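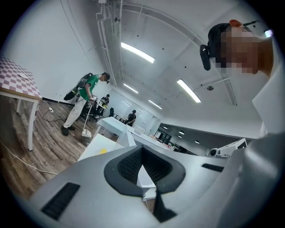
Five Pundard players I wish had stayed one more season. A thread

1/ Ground rules first. This is college rugby only, and only players who left with eligibility remaining or who could have come back for a postgraduate year. Transfers count. Injuries don't, as that's a different list and a sadder one.

2/ I'm also leaving out anyone from before the move to the Flindo ground. I didn't see those teams and I don't trust the old match reports. Half of them don't even give the scorers.

3/ I'm going by shirt number and season. If you followed the team you'll know who I mean, and if you didn't the names won't help you.

4/ Fifth: the loosehead from the first promotion side. Never flashy. He left for a job in August and we went into the opening match with a converted hooker at prop. We lost the first scrum, and the second, and the match by 29.

5/ People remember that year as a collapse. I think it was a front row problem that spread. The backs were the same backs. They just never got the ball going forwards.

6/ Fourth: the scrum-half who transferred to Sheehan. I understand why he went. He was sharing the shirt and he didn't want to share it. But the other lad did his knee before the autumn was out, so he'd have had the whole season to himself.

7/ He then came back to Flindo with Sheehan and scored twice. The second was a quick tap from a penalty we were still arguing about. I was standing behind the posts and heard all of it.

8/ Third: the number 8 with the offload. You could make a case for him at the top. He had one full season and it was the best individual season I've watched from a Pundard forward.

9/ The reason he's only third is that we coped. The pack the year after was heavier and we went to a driving maul from nearly every lineout. Dull, but it worked, and we finished one place higher without him.

10/ Second: the full-back. Crowds at Flindo got up to 700 in his last spring, and for a college side at this level that's a lot of people on one grass bank.

11/ With him under the high ball, teams stopped kicking to us. The season after he left, every side in the league kicked to us, all day. We tried three players at 15 and none of them looked happy there.

12/ First: the fly-half. I don't think anyone will argue. He left the summer after the Trerkden final, the one we lost by 2.

13/ Go back and look at who stayed. Both centres, both wings, the whole back row, the captain. One more year with the same ten and that side wins the league. I'd put money on the cup as well.

14/ What we got was a first year student at fly-half who turned out fine in the end but wasn't ready that autumn. Lost at Trerkden again, lost at home to Sheehan, out of it by Christmas.

15/ Near misses: the lineout jumper who went off to play basketball, and the winger with the long throw-in routine. Both good. Neither changed where the team finished.

16/ Coaches next, if I can remember who was in charge of what in the early years. Corrections welcome, especially on the Sheehan scores.

Posted May 19, 2018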